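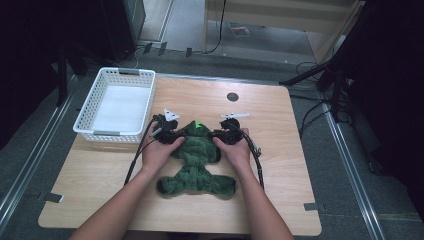

Toy Corner, Minutes, March

3. Plush toys
The green plush toy stays in the Orklow room. Plush toys on hand: 29, of which 16 go to the Rutar branch. Seams to be checked before packing. Tülin Aksoy will print the labels.

4. Baskets
Agreed to keep using the white plastic baskets with the perforated sides, one per table, for putting toys away at closing. Seven more to be ordered from Fragkou. Baskets are to be left on the tabletop, not on the carpet.

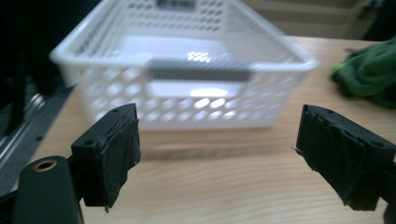

Lambros Karamanlidis asked whether larger toys should have a basket of their own, as the small ones get buried under them. Agreed to try this at two tables until the next meeting.

5. Shelf labels
Held over. Diris has not sent the price.

Closed at 4:40 p.m.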